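Notebook, 10/8/21

Topic: browser memory on the shared office machines, and the extension that does not release its tabs.

I continue from the last entry. The complaint was that the browser becomes slow after lunch on the older laptops, the ones with little memory. I wrote before that I suspected the ad blocker. I must correct this. I ran the same set of pages with the ad blocker on and with it off, and the memory was lower with the blocker on. So the blocker helps, and I apologize to Grusholm's people, to whom I sent a not very friendly message in April.

Test setup, same as before: clean profile, no sync, no saved passwords, home page blank. I open the 10 pages from the list in the shared folder, wait until the network is quiet, then write down the number from the browser's own task manager. Then close all tabs except one and read again.
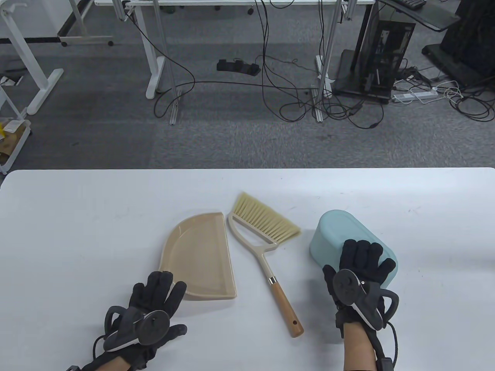 Yufang Fang
Desktop support and browser testing, Ovmont

With the clean profile the memory goes down when the tabs are closed, as one would expect. With the Dixit extension installed (the one for saving pages to read later), it stays high. The worst reading was 3964 MB with only one tab open. I repeated it after a restart of the browser and got a similar picture, so I do not think it is an accident of one session.

I looked in the extension's background page. It keeps a copy of each page in memory until the copy is sent to the server. If the sending fails, it tries again, and the copy stays. On our network the sending fails always, as the proxy does not let the address through. I found the refused requests in the proxy log, almost 2000 of them from one laptop. This explains also why colleagues who work from home do not see the problem at all.

What I tried:

Turning the extension off and on again. Memory is released, but the queue is kept on disk and comes back at the next start.

Clearing the extension's storage by hand from the developer tools. This works. It also deletes the list of saved pages, so please don't do it on someone's machine without asking. I did it on mine and lost a long list of recipes and one train timetable.

Setting the extension to save "link only". The queue does not grow any more, but the old items must still be removed once.

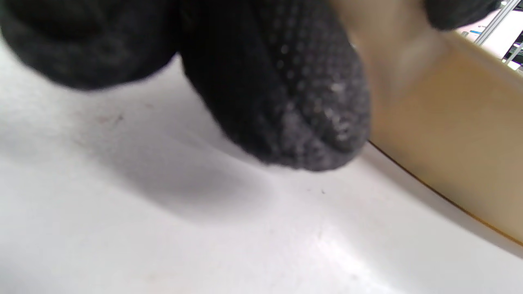

Allowing the address in the proxy I did not try. I can't change this myself and I am not sure that we want it. The extension sends the full text of the page, and some of our people keep internal pages open. Before we open anything I would like to read their privacy text properly. I read the first half and it is written in a heavy way.

Side matter: the Dremico profile tool, version 2. I wanted to use it to push the "link only" setting to all laptops together. It reads the policy file without a complaint and then does nothing. After one hour I saw that it looks for the file under the old profile name, with a space in it. If I rename the folder, the setting is applied. I don't like this solution, because every update of the tool will probably rename it back. I wrote to them with the log attached.

Also the hardware acceleration. I had it switched off in my test profile from an earlier experiment and forgot it. The memory readings in the previous entry were all taken in this state, so they should not be compared with today's. I have put a note beside them in the table. The new readings are with acceleration on, the same as users have.
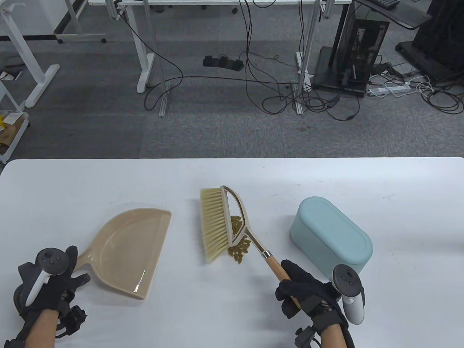 One thing I still don't understand. On the laptop at the front desk, the extension is not installed, and the memory is still high after closing the tabs. It is less bad than the others, but visible. There is an old PDF viewer plugin there, and the start page is a news site which reloads itself. I will change the start page first and leave the plugin, so that only one thing is different.

To do:
- front desk laptop, start page to blank, read again after a working day
- ask users of the reading extension if they need the full copies or only links
- finish reading the privacy text
- wait for the answer about the folder name; if none, write a small script
- copy the readings from my paper into the table (my 1 and 7 look the same, ask me if something is strange)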